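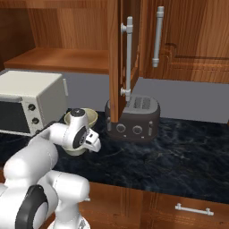

Figure 1. Kitchen countertop.

5 min read

Section 5: Adding kitchen outlets to your Bradeno power meter

Complete Section 4 before you begin. The display unit must be paired with the hub and showing a steady green light. If the light is blinking, the hub is still searching for the meter and any readings you take will not be saved.

What you need:
– the Bradeno display unit
– one Tarnico plug sensor for each outlet you want to track
– the label sheet from the back of the box
– a pencil and paper

CAUTION: Plug sensors are for indoor use only. Do not place one within 27 inches of a sink, and do not plug one sensor into another.

Pairing a sensor

1. Unplug the appliance at the wall.

2. Push the sensor fully into the outlet. It should sit flat against the cover plate. If it rocks or feels loose, take it out and have the outlet checked.

3. Hold the side button until the ring turns amber.

4. On the display unit, go to Rooms > Kitchen > Add Outlet. The four-character code on the screen must match the one printed on the sensor. Press OK.

5. Stick a numbered label on the sensor and give the outlet the same number on the display. You can type in a name later, but the number stays on all reports.

NOTE: Older sensors, marked Imar on the back, pair in the same way but do not report standby use. They show a dash in that column – this is normal and is not a fault.

Taking a baseline

The baseline tells the meter what an appliance draws when it is plugged in and doing nothing. Take it with the appliance switched off at its own controls and leave it alone until the display reads DONE.
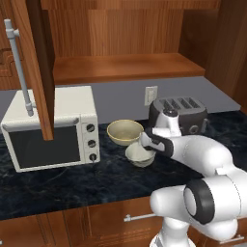 Standby use is usually higher on appliances with a clock or a lit panel than on those with plain dials. Check the controls first and choose the matching profile. A microwave with round knobs stacked beside the window, like the one in Figure 2, goes under Dial Controls. One with a keypad and a clock goes under Digital. Toasters have a profile of their own. If you pick the wrong one the meter will still work, but the standby figure may be flagged as too high or too low.

To run the baseline:

1. Plug the appliance into the sensor and set every control to off.

2. Select the outlet number, then Baseline > Start.

3. When DONE appears, write down the figure in watts and press Save.

4. Run the appliance as you normally would. Keep food or water in a microwave whenever it is on.

CAUTION: If the display shows error 459, the outlet is overloaded. Switch the appliance off, unplug it and let the sensor cool before trying again. Do not clear the error and carry on.

Sharing an outlet

Two appliances on one sensor are recorded as one. If you swap them during the day, press Swap on the display each time. Forgotten swaps can be corrected under History, but only until midnight.

Removing a sensor

Go to Rooms > Kitchen, select the outlet number and press Remove. Wait for the ring to go dark before you pull the sensor out. Past readings stay in the hub until you delete them.

Text by Maricruz Lozano. Checked by Toshiko Amano.

Continue to Section 6: Laundry and garage outlets.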